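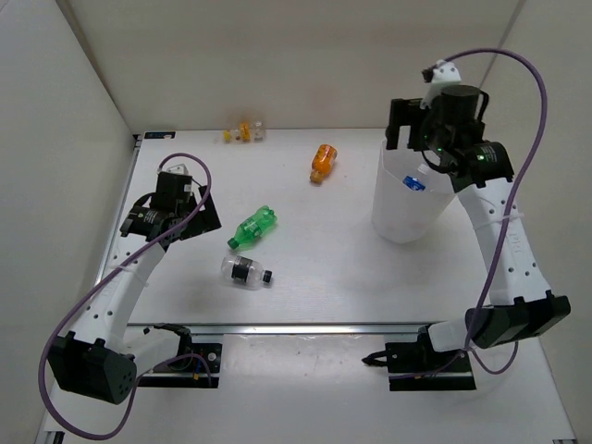
Two robot arms at a white worktable.

Home Projects Reports Courses Contact

Mapping Rough Pavement from City Buses

Road Surface Project Group
1 July 2020

Introduction

The city of Clirnitz repairs its streets mostly on the basis of phone calls. A resident reports a pothole, a crew goes out, and the hole gets filled. Streets where people call often get fixed often. Streets where people don't call can stay rough for years. The city also pays for a full pavement survey by a contractor with a laser truck, but this is expensive and is not done every year.

Our project looked at whether cheap motion sensors on buses that already drive the streets could give the city a useful map of rough spots between surveys. We wanted to know two things: how well the sensors find potholes that are really there, and how many false alarms they give.

Equipment

Each sensor box holds an accelerometer, a GPS receiver, a memory card and an Onico logging board. The Onico was chosen because we had used it in an earlier course and the software for reading the accelerometer was already written. The box is screwed to the floor under a rear seat and takes its power from the bus.

The accelerometer is read many times per second. The GPS gives a position only once per second. At normal driving speed a bus covers a fair distance in that time, so we estimated the position of each bump by drawing a straight line between the GPS points before and after it. This works on straight streets and less well at corners.

We first tried mounting the box over the rear axle, where the bumps are strongest. The readings there went off the scale on bad streets and every hole looked the same size. Moving the box forward a few rows solved this.

Test area

We divided the streets on two bus routes into 300 segments. The first route follows Wiletano Avenue from the depot to the hospital and has newer asphalt for most of its length. The second uses Messina Street, which is older and has trolley tracks under the pavement near the market. Six of the segments were closed for water main work during the whole test and had to be left out. That left 294 segments with data.

All driving data was collected in April. Snow was gone by then and the winter potholes had not all been filled.

Method

A bump was logged whenever the vertical acceleration passed a set threshold. The threshold was raised with the speed of the bus, because the same hole gives a harder hit at higher speed. We set the values by driving over one known pothole several times at different speeds in a maintenance van, then adjusting them again after the first day on a bus. A van and a bus do not have the same suspension, and in the end little was left of the original values.

In total the boxes logged 1086 bumps. We removed 72 of these that were recorded while the bus was standing still. Most fell at stops, and we think they come from the bus lowering itself for passengers. The remaining 1014 bumps were used in the analysis.

Bumps that fell close together on different trips were grouped as one spot. A spot was kept only if it showed up on more than one trip. We then walked both routes with a printed map and marked each spot as a pothole, a manhole cover, a patch, tracks, or nothing we could see.

Results

The large potholes on Wiletano Avenue were all found. Small ones near the curb were often missed, as the wheels of the bus do not pass over them except when it pulls in to a stop. This is a limit of using buses and cannot be fixed in software.

Manhole covers were the most common false alarm. Many sit a little below the asphalt and feel the same as a shallow hole. Since they do not move, they could be taken out with a list of cover locations from the water department. We asked for this list but received it too late to use.

Messina Street gave poor results near the market. The pavement over the old tracks is uneven along its whole length, and the bumps ran together into one long group. A count of single spots does not describe this kind of damage. An average roughness value per segment would be better, and we calculated one for a few segments as a trial. The roughest segments came out in the same order as in the last contractor survey, with one exception next to the market parking lot, where the pavement has been patched since.

Problems

One box stopped recording when its memory card worked loose. A drop of glue on the card holder kept it from happening again. GPS reception was weak between the tall buildings by the train station, and some bumps there were placed on the wrong side of the street.

Drivers also steer around holes they know. On Wiletano Avenue one deep pothole appeared on far fewer trips than its size would suggest. A system that ranks holes by the number of hits would put it too low on the list.

Further work

The next group should use the list of manhole covers from the start and calculate the average roughness for every segment. It would also be useful to put boxes on garbage trucks, which drive closer to the curb and reach the side streets where no bus runs. The logging code and the segment map are stored in the course archive along with the wiring diagram for the box.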